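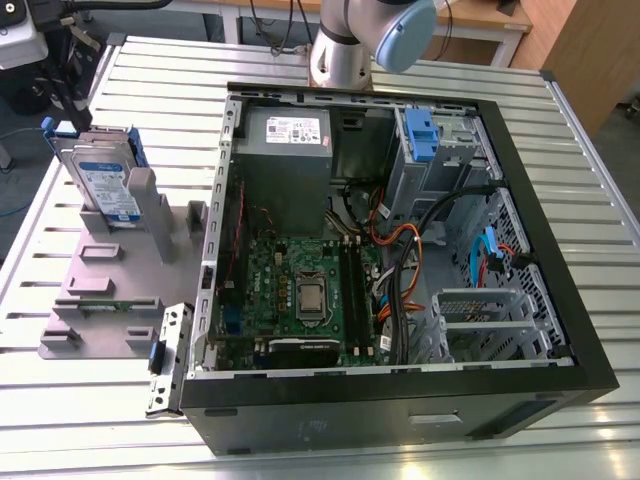 An afternoon at the Surdu open day in Clerkham

Print this page
E-mail this page

I've been meaning to write this up before the holidays eat me alive, so let's get going! Surdu is the computer repair and reuse place out past Clerkham station, and once a year they open the workshop to anyone who signs up on their website. My friend Anastasia Balaskas went last time and wouldn't stop talking about it, so this year I put my name down in August and then forgot all about it until the reminder showed up.

Getting there took longer than it should have. The bus from Istley drops you on the wrong side of the main road, and I walked past the entrance twice (it's the green door next to the tire shop, the sign is tiny). We were a group of 6, which is a nice size, you can get close to the benches and ask dumb questions. I asked plenty.

Young-sook Koo showed us the workshop. She used to run a parts counter in Stosbridge and she knows desktops the way my grandmother knew chickens. She started us off in the storeroom, with shelf after shelf of old towers donated by offices and schools, 178 of them on the day according to the sheet taped to the door. I got stuck in there for a while reading the donor tags and had to be fetched.

Then the part I came for, the benches. I have owned desktop computers since I was a teenager and I'm embarrassed to say I'd never had a proper look inside one. They lay the tower on its side on a slatted metal table and take the side panel off, and there's the whole business looking up at you: the gray power supply with its white label, the green motherboard, the silver processor sitting in its socket. And the wires! Orange, yellow, red and black, all in one big bundle that loops down from the power supply. Young-sook told us the colors stand for different voltages, and that yellow is 12 volts and red is 5. I wrote it on my hand.

I also really liked the gray tray next to the case, with its raised blocks and slots for holding parts. A hard drive with a blue and white label was standing upright in it, in its blue bracket, with a little green circuit board resting lower down. At home my version of this is a cereal bowl, and I always end up with a screw left over.
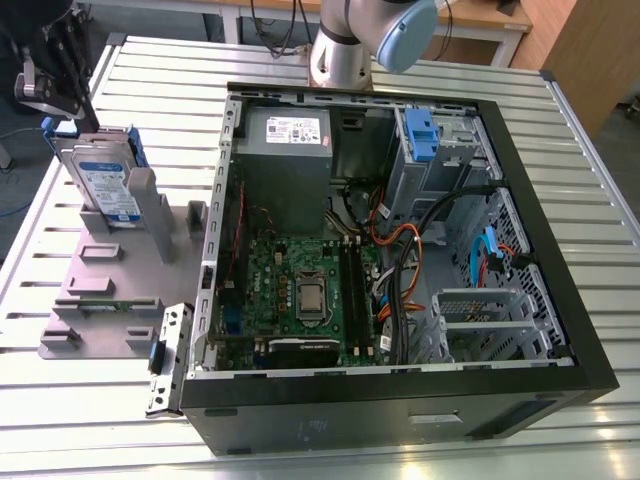
Anyway, I asked which parts get saved most often, and the answer was memory, then drives. The drives get wiped before they go anywhere, and the ones that fail the check are shredded. Anastasia wanted to know about old family photos on donated machines. They don't look, Young-sook said, they just wipe, so please please copy your stuff off first!

There was coffee afterward in the front office and a small sales table. Refurbished towers started at $139, and they had a basket of odd cables and a few keyboards. I bought a keyboard I didn't need. Anastasia talked herself into a tower for her nephew and then had to carry it to the bus, so guess who held the door, the umbrella and both our bags.

If you want to go next year, sign up early, there are only 60 places over the whole day and they go fast. Wear flat shoes and bring a sweater, the storeroom is freezing. The morning groups get the longer tour, I found out too late, so that's what I'm booking next time.

Posted December 14, 2021

Print this page
E-mail this page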